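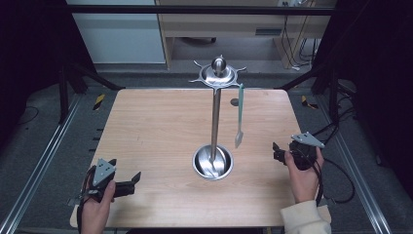 A utensil holder is a piece of kitchen equipment used to keep cooking tools such as spatulas, ladles, whisks and serving spoons within reach of the stove or work surface. The main types are the crock, the wall rail, the drawer tray and the freestanding rack. In everyday American use the name also covers containers for table flatware, although these are usually sold as caddies.

Types

The crock is an open jar, most often ceramic, in which tools stand with their handles down. It is cheap and easy to move, but tools tangle when it is full, and crumbs and water collect at the bottom.

The wall rail is a bar fixed to the wall, with loose hooks that slide along it. It leaves the counter clear. Rails need a firm fixing, and heavy ladles are normally hung near the brackets.

The freestanding rack, also called a utensil tree or carousel, has an upright post on a weighted base, with hooks at the top. Some models turn. Only tools with a hole or loop in the handle can be hung from it.

Drawer trays hold tools flat — a slower arrangement in use, though it keeps off dust and grease.

Materials

Stainless steel, glazed stoneware, wood and plastic are common. Wooden holders are kept away from standing water, as the base may split or darken. Steel shows fingerprints and is wiped with a soft cloth.

History

Iron hooks and hanging bars were used beside open hearths long before the closed stove. Smaller holders for the counter spread with fitted kitchens in the 20th century. The household museum in Kindby keeps 133 holders, among them 4 enameled rails made at the Drustgate works. Its catalog was last revised on 3/20/21.

See also

Dish rack
Knife block
Pot rack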